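Plarkaneck, part four – the sim table

Begoña had the laptop on the washing machine because the bench was full of arm. Two joints out, grease on a tea towel, the good screwdriver gone again. Fulgencio on the step with his coat still on.

"You said it'd be moving by tonight."

"It is moving. In there." She pointed at the screen.

He leaned in. Same garage smell, same cold coming under the door. On the screen a white table, very clean, nothing like theirs.

"Whose trophies?"

"They come with it. You pick the Roussel pack, you get trophies. And plants."

"We've never won a trophy."

"Fulgencio. Coat off. Hold the torch."

The real arm was called Plarkaneck, after a village his gran made up to get him to sleep. The motors were Undico, secondhand, 8 of them in a biscuit tin. The board was a Tikmont and it had burnt one thumb already. They'd spent their holiday money on it and then a bit of the next one. So now, the rule: nothing gets tried on the bench until its been tried on the white table. Her rule. He'd agreed to it with his mouth full.

She clicked through the last run. Stop, look, stop, look.

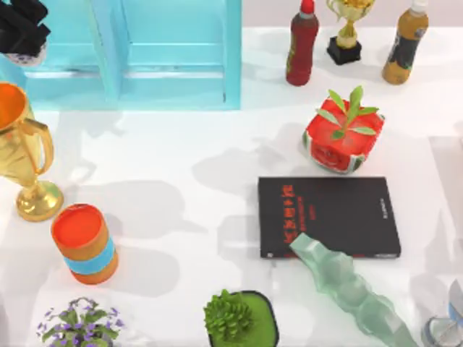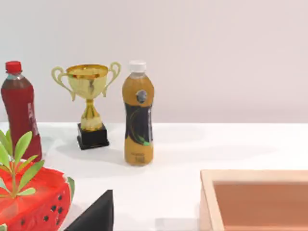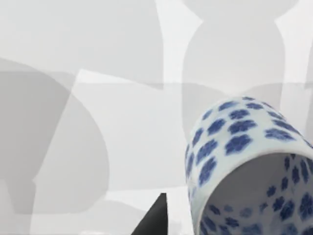

Stills from the sim: the arm at the book, the two bottles with the little trophy, the blue-flowered cup on its side.

"Cup's over," he said.

"I can see the cup's over."

"My mother has cups like that."

"Then your mother's cups are staying in your mother's house."

She typed. Slower wrist, softer close. Roughly 100 runs before bed if the fan held out. The fan was making its noise. He fetched the ice-cream tub lid and propped the laptop up on it, and the noise dropped to a sort of hum, and she nodded without looking round.

"What happens at 2,000?" he said.

"2,000 what?"

"Runs. Does it get clever?"

"It gets less stupid. Torch."

He moved the torch. On the bench the elbow joint sat open, little brass teeth, a hair in it – his or the dog's. She picked it out with tweezers. Put the cap back on. One screw, two, the third rolled under the washing machine and they both listened to it go.

"Leave it," she said.

He was already on his knees with his cheek on the concrete, torch in his teeth. Something furry. A peg. A sock they had definately accused the neighbours over. Then the screw, right at the back by the pipe.

"Got it?"

"Nearly."

Above him the fan hummed and the next run started.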